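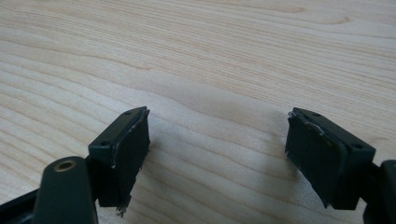 Kubo listings dump, used boats and boat parts. One row per ad. Pulled from the Erkville and Omatville classified boards plus the small Parnanstead harbor board, merged, lightly cleaned. Interior trim gets its own column (trim_tone) and that one is by eye: pale blond wood with strong wavy grain goes in as "light", honey or tan all over is "mid", anything darker is "dark". If the ad has no interior shot leave it blank, don't guess from the year.

Version of May 31, 2016. Replaces the earlier zip, please delete that one, the prices were off.

What's in it

1,537 rows total. 395 are parts and accessories only (anchors, winches, trailers, covers, dinghies sold alone). Rest are boats, sail and motor mixed.

Files
listings.csv - the main thing
parts.csv - same columns minus length, beam, draft
boards.txt - which board code means what
fixes.txt - hand edits, in order, not pretty

Columns, the ones people ask about

id - ours, not the board's. Board ids get reused.
length_ft - decimal feet. Ads in meters were converted. A few sellers give length with the bowsprit and a few without, no way to tell so I left them.
hull - fiberglass, wood, steel, aluminum, other
price - asking price, not sale price. We have no sale prices. 0 means "make offer", blank means seller didnt say.
engine_hours - whatever the seller typed. Treat as decoration.
trim_tone - see top
first_seen, last_seen - when the ad showed up and when it was gone. Gone does not mean sold.

Known problems

Duplicates. Same boat on two boards with diffrent asking prices. I merged 40 by hand where the hull number matched, there are more.

Parnanstead has no category field so parts vs. boats was sorted by reading the title. "Boat trailer, boat included" is in listings.csv.

Year column has model year and build year mixed up. Sorry.

Ads live under 30 days before being pulled are flagged short=1. Mostly reposts. Drop them if you are doing anything with time on market.

Seller names, phone numbers and slip numbers are stripped. If you find one I missed tell me the id and I'll take it out.

Use

Free for non-commercial stuff, say it came from Kubo. Don't repost the ad text by itself, the boards get cranky.

Todo

split year column
redo Omatville draft values, some are in inches
next pull in July, maybe with outboards as a seperate file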